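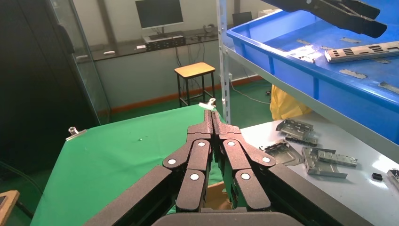 Cirilo Varela asked before the meeting was even called to order whether the 400 dollars for the newsletter had bought anything, as he had not received a copy at either address.

Ullano Garden Club > Members > Minutes

Minutes, Jun 25, 2021

Present: Keegan Wihongi (chair), Francine Penner (minutes), Cirilo Varela, Braulio Bermúdez, Sarahí Pacheco.

1. Previous minutes
Approved with one change. "Agreed" in the April minutes under Seed Swap now reads "talked over."

2. Newsletter
Francine said copies went out in April. Braulio got two. Cirilo wants to see the mailing list before any more money is spent. Keegan to send it to him.

3. Water
Drastell has offered drip lines for all beds at a price of $4000. Their sheet claims the club would cut its water use in half. Sarahí asked, half of what? The site has no meter of its own, and the sheet doesn't name any garden where this was measured. Keegan felt the offer was fair and would not stay open forever. Braulio said he had heard that about his roof. Motion to accept failed, 2 for, 3 against. Keegan will ask Drastell for the name of a customer we can call.

4. Compost
The Temton powder was used on the north heap and left off the south heap. Sarahí could not tell them apart. Keegan thought the north heap smelled better. It was noted that Keegan bought the powder. No further orders for now.

5. Tomatoes
Cârstea seedlings were sold to us as blight-proof. Bed 13 has brown spots on the lower leaves. Francine is not ready to call it blight, and neither is she ready to call the seedlings blight-proof. Cirilo will take a leaf to the extension office.

6. Plant sale
Held over. Braulio does not believe the parking will work and asked that this be written down.

7. Other business
The shed key is missing again. Whoever has it should put it back on the hook.

Meeting closed after item 7. Next date to be set by email.

Recent minutes
Spring meeting: fence repairs and dues
Seed swap: what was left over
Special meeting on the hose rules
Shed inventory, second attempt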